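ROBOT CORNER — December

Quick one from the back bench, I have the van double parked so bear with me.

The humanoid is up. Legs, torso, both arms, hands on. If you came by in the fall you saw it as a pile of parts under a bedsheet, so yes, progress. Aldana Pereyra finished the wiring one evening while the laser cutter people were packing up and we powered the arms before going home. Left shoulder went the wrong way. Flipped two wires, fine after that.

Money first as people keep asking. The kitty stood at 364 dollars after the last parts order. That has to cover spare finger tendons, one more bus adapter and whatever we break. Boards came from Vondon, slow but packed well. The Lopes bearings are nicer than the ones we pulled out of the old arm and I'd buy them again. Do NOT order the cheap connectors, 14 of them went in the scrap bin with loose pins and that was a whole Saturday-type job gone.

Control software is Fevum, same as the little rover. Runs on the bench PC for now. We had it loop at 900 hertz for a bit and the fan sounded like a hair dryer, so it got turned down. Amos Dunleavy is writing up the config and says it'll be on the shared drive "soon". Ask him for it if you need it, he won't mind. Much.

Fingers. Right hand opens all the way now, which it didn't last month. The thumb had been rubbing on the palm plate and we shaved the plate down by hand with a file. Left hand still needs the same job. Anybody with a decent set of needle files please bring them in, ours are toast.

Next up is picking. Amos set up a grocery corner for it, crates and fake produce, and the plan is to get one thing out of the basket and onto a crate without squashing or flinging it. Onion first I think. Aldana wants the carrots, says long things are easier to grab in the middle. Grapes are last on everyones list, too floppy. We'll see who's right.
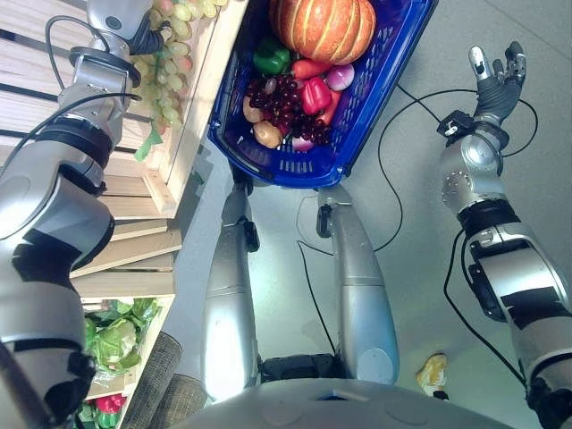 Both arms at the grocery corner, basket of fake produce up front, right hand open.

Cables are the next headache. Too much of it still runs on the outside and across the floor, and I would like sleeves on both arms before we try any fast moves. There's a roll of the black braided stuff somewhere in the Dreredstead cabinet, second shelf maybe. If you've borrowed it, bring it back pls. Also need clips, the stick-on kind, the small ones.

House rules while it's powered: one person on the stop button, hands off the button for anything else (no phones). Stay out of arm's reach. If you move the crates, put them back on the tape marks or the saved poses are no good and Amos has to teach the whole thing agian.

Build nights start at 6:30 as before, door on the alley side. New people welcome, you don't need to know any code, there is plenty of filing and crimping to go around. Bring a sweater, the heater in back is still out.

Wish list: needle files, zip ties, a second stool, a longer ethernet cable, 14 gauge wire in red if you have a leftover spool. Leave it all in the gray bin by the door with your name on it.

Ok van. More next month.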